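About Storka

Hi, I'm Tia Pickering, and I started Storka after getting laid off for the second time in three years. The first time I cried in a parking lot. The second time I went home, made a spreadsheet, and called my friend Chenxi Feng, who had been let go from the same company on the same video call (we were both on mute, so that tells you how much of a conversation it was).

We'd both worked at Zolludport, a delivery startup that grew very fast and then shrank even faster. Between us we had a pile of questions. What happens to my stock options? Do I have to sign this thing today? Can I keep my health coverage until the end of the month? HR was swamped, the lawyers wanted a retainer, and the group chat was mostly guesses. So Chenxi and I started writing down what we found out, and people kept forwarding it. Pretty soon strangers were emailing us their severance letters!

That was the start of Storka. These days we help people who've lost a job at a tech company work out what's in their package, what the deadlines are, and what's worth asking for. We're not a law firm, and if you need a lawyer we'll tell you so and point you to a few. Most folks just want somebody to sit down with them and read the thing out loud.
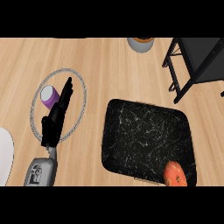

Image credit: Storka / Chenxi Feng

There are 9 of us now. Chenxi runs everything that has to do with software and numbers, and I do most of the talking (no surprise to anybody who has met me). The rest of the team came from payroll, recruiting, benefits, and in one case a bakery. We work out of two rooms over a shoe repair place, and the stairs are terrible – please call ahead if that's a problem and we'll meet you at the library across the street instead.

So far we've gone through packages with more than 600 people. A first call is free and runs 20 minutes. After that we charge a flat $80 for a full read-through, and you get our notes in writing, in normal English. If you're out of work and that's too much right now, say so on the call and we'll skip the bill. We don't ask for proof.

We also work with employers. Liang and Ciltell both brought us in before they made cuts, so their people had someone outside the company to call from day one. I was nervous about taking that kind of work, and we argued over it for weeks. What we settled on is simple enough: the company pays, and we never tell them who called or what was said.

Every July we close for a week and all go somewhere without good cell service. Otherwise we're here, and I read the inbox myself – usually with coffee, usually before eight. Send your letter over, or just send the question that's keeping you up.

Tia

Page last updated April 7, 2026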